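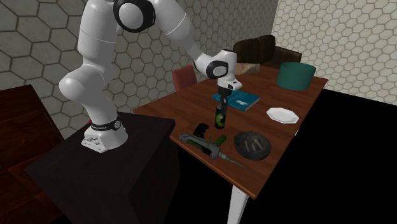 About Grilell

Home / Services / Fees / About / Contact

Grilell helps small companies decide whether to buy a robot. Quite often we help them decide to wait a year, and we charge the same for that.

We work out of Herndale, above a flooring showroom, for bakeries, labs, packers, print shops and repair counters. Most of our clients have never bought a robot before. A few have bought one and would rather we didn't bring it up until the second meeting.

How we got here

Amparo Ñahui started Grilell after several years of running purchasing for a packaging company. In that time she signed for one robot arm. The arm was fine. The quote had left out the stand, the fingers, the guarding, the compressor, the training, and the electrician who came twice. By the time the thing picked up its first carton it had cost more than the delivery van, and the van at least could be driven to lunch.

She kept the paperwork. It lives in a blue binder in our front office, and visitors are welcome to read it. We still use the line items from that binder as the starting point for every budget we write, with additions over the years as clients have discovered new things that weren't in the quote.

What we do

You tell us what you'd like a robot to pick up, put down, sort, hand over or leave alone. We ask a lot of questions about your tables. Then we build your task in simulation, put an arm next to it, and see how far it can get before you've spent anything on hardware.

People tend to expect the simulation to be tidy. Ours are cluttered on purpose. If your bench has a book on it, a plate from lunch and a drill lying on its side, then so does our version, and the arm has to get its fingers in between. A gripper that does beautifully on a bare table tells you very little about the price of one that has to work on yours.

Much of what ends up in a budget gets decided at this stage. Reach tells you where the pedestal goes. Where the pedestal goes tells you whether the door still opens. (Ask the people at our first Guzmán job about the door.)
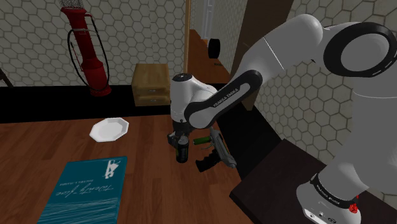
Once we know what the arm can get to, we can talk about fingers. Fingers are where equipment budgets go to be humbled. Clients arrive with a firm number for the arm and a blank space for whatever goes on the end of it, and the blank space is usually the part that touches the product. We compare grippers on the same objects, in standing and lying positions, and write down which ones are worth a quote.

After that comes the plan itself. Ours run to 12 pages, and we've resisted every attempt to make them longer. You get:

A one-page answer: buy, wait, or rent something first.
A first-year budget with installation, spares, training and downtime in it.
A second-year budget, which is the one your accountant will ask for.
A floor plan at a scale somebody can read.
A list of questions to send to your suppliers, worded so that "it depends" doesn't fit in the box.
A page of things we don't know yet.

That last page gets more compliments than the rest put together.

What it costs

A desk review is $362. You send us the quotes you already have, we read them with the blue binder open, and you get a marked-up copy back with the missing items written in. Many clients stop there, and we'd sooner have that than sell anyone a study they didn't need.

A full study with simulation is priced by the number of objects and the number of stations. We'll give you a fixed price after the first call. If we've guessed low, we eat the difference. That has happened, and there's a bag of assorted hardware in the second drawer that reminds us of it.

We don't take commissions from anybody who makes or sells robots. Suppliers do send us calendars, and we use them.

The Drekau list

Drekau is the spreadsheet behind all of this. It started as Amparo's column of forgotten costs and has since grown to 293 lines, each one something a real client paid for and hadn't planned on. Floor anchors are in there. So is a replacement tabletop, a longer cable, a shorter cable, and the freight for sending back the first cable.

No single project needs every line. A typical one-arm station touches maybe a third of them, and the fun is in finding out which third. We update Drekau each January, when people are feeling frank about the previous year. Clients with a full study get a copy, and they keep it.

The name doesn't stand for anything. The file needed a name and the cursor was blinking.

Cans, in particular

We seem to have become the people you call about drink cans. Cans are slick and round, and they'd like to be on their side. Upright, a can is a polite object. Tipped over among other things, it asks for a different approach from the arm and sometimes a different pair of fingers, and the difference between those two pairs can be a good slice of a small company's equipment money. So we look at both cases before we let anyone write down a figure.

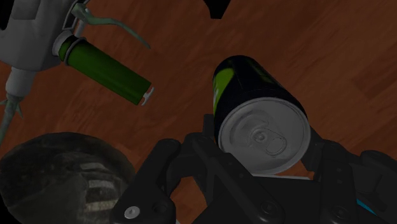
A can on its side between the gripper jaws, in simulation.

Close views like this are the ones our clients end up passing around the office. The budget table is on page 4 and we would love for it to get the same attention.

Who we like working with

Companies with fewer than 200 people, mostly. Bigger ones have a department for this, and the department has a process, and the process has a portal. We've registered on two portals and can no longer log in to either.

You don't need drawings. You don't need to know what a payload is. It helps if you can measure your table, take an honest look at what's usually lying on it, and tell us who will be standing beside the machine when it stops at four in the afternoon. Bring that person to the first call if you can. They generally know more about the job than the rest of us, and they're the ones who'll be asked to "keep an eye on it."

Things we won't do

We won't write a payback period to match a number you've already promised your board. We won't recommend an arm we haven't tried against your task in simulation. We won't attend the ribbon cutting, unless there's cake, in which case Amparo will.

We also won't pretend that simulation settles everything. It's a cheap place to be wrong, and your floor is an expensive one. Every full study includes a short list of checks to repeat on the real equipment before you sign for it, and most suppliers will let you run them if you ask before the order goes in.

Visiting and getting in touch

The stairs are to the left of the flooring showroom, past the carpet samples. Mornings are best. If you have quotes, bring them, including the one you're embarrassed about. Parking is behind the building and belongs to the showroom until 10 a.m., a rule they enforce with cones.

For desk reviews, use the contact form and attach your quotes as they came. Please don't retype them. The interesting parts are usually in the small print at the bottom.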